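Darnham Small Shop Listings

A collection of short product listings written by small sellers, with the category that a reader gave to each one. Version 3.

Contents

What the collection has
Where the texts come from
Fields
How the categories were given
Headwear
Files
Cleaning
Known problems
License and contact

What the collection has

Darnham is a set of 1,000 short texts in English. Each text is one listing from a small online shop: a title, a few sentences of description, and sometimes a line about size or washing. We made it for people who study how sellers write when they have no copywriter. It can also be used for training or testing a simple text classifier, but it is small, and please do not expect too much from it in this use.

All listings are about clothing and things worn with clothing. There is no furniture, no food and no electronics. In version 2 we had phone cases also, but they were removed.

Where the texts come from

The listings were given to us by sellers who used the Morkasley shop service. Each seller signed a permission form, and the form is in the folder "forms" with the name of the seller taken out. We did not collect any text automatically from web pages. When a seller later asked us to remove a listing, we removed it and put another from the same category in its place, so that the number stays the same between versions.

The sellers are of very different kinds. Some make the items by hand, some buy old stock and sell it again, and some print designs on ready items. The field "seller_type" keeps this information. It was filled in by the sellers themselves and we did not check it.

Fields

id: a number with leading zeros. It does not change between versions.
title: the title as the seller wrote it, including capital letters and exclamation marks.
body: the description. Line breaks are kept.
size_note: text about size, if the seller wrote it separately. Often empty.
seller_type: maker, reseller or printer.
category: one of 4 values, explained in the next part.
second_category: the same values, or empty.
comment: a free note from the reader. It is not edited, and some notes are only one word.

How the categories were given

Two readers looked at every listing, each without seeing the answer of the other. They had only the text. If the answers were different, a third reader decided, and the answer that was not chosen went to the field "second_category". For this reason a filled second category does not mean that the item belongs to two groups. It means only that the readers did not agree at first.

The values are tops, footwear, headwear and other. We know that "other" is too wide. It holds belts, scarves, gloves, socks and one umbrella. In July we tried to divide it into smaller groups, but the readers disagreed so often that we went back to the old list.

Headwear

There are 200 listings in this category. It is the most regular part of the collection, and I recommend to start with it if you want to learn the format. Most of the texts are about baseball caps, and the sellers usually begin with the color of the crown, then the picture on the front, then the closing at the back. Knitted hats are described in another way, with the yarn first.

The word "hat" is used by many sellers for a cap also. We did not correct this. The words "brim", "bill", "peak" and "visor" are all used for the same part, and a simple search for one of them will miss many listings.

Caps with an animal on the front are common. The seller often names the animal with more certainty than the drawing allows, so the same kind of bird can be called eagle, hawk or falcon in different texts. For studies of vocabulary we suggest to count these words together. 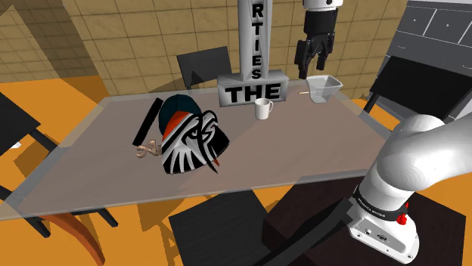 Files

listings.csv has all the texts and fields. The encoding is UTF-8, the separator is a comma, and text with a comma inside is in double quotes.
splits.csv gives for each id the value train, dev or test. All listings of one seller are in the same part, so that a model cannot learn the style of the seller and get a good result in this way.
forms is the folder with the permissions.
changes.txt lists the changes from version to version.

If you open listings.csv in a spreadsheet program, set the id column to text before loading. If you do not, the zeros at the beginning are lost and the ids will not match with splits.csv.

Cleaning

We took out phone numbers, street addresses, names of private persons and links. Each is replaced by a word in square brackets, for example [PHONE] or [NAME]. This was done first with the Ghoneim script and then by reading. Names of shops were replaced by [SHOP], except where the shop name is also a common word and the sentence would not be clear without it.

Spelling mistakes are kept. Prices are removed completely, with no word in their place, and this leaves some strange sentences such as "now only for this week".

Known problems

Some sellers copied the same sentence about washing into all their listings. The sentence is kept everywhere, so it has a strong influence on word counts.

The footwear listings are shorter than the others, and length alone can give a classifier a good guess for this category.

The field "seller_type" is empty for listings that came in with the first version.

A few texts have a double space after each period. We will fix it in the next version if it does not break the ids.

License and contact

The texts may be used for research and teaching. Please do not use them in a real shop. If you publish results, give the name of the collection and the version number.

The collection is kept by the Bravalov text group. Questions and corrections go to Kayode Uzor. When you report a mistake, please write the id and the name of the field.

Last change to this file: 10 Jan 2026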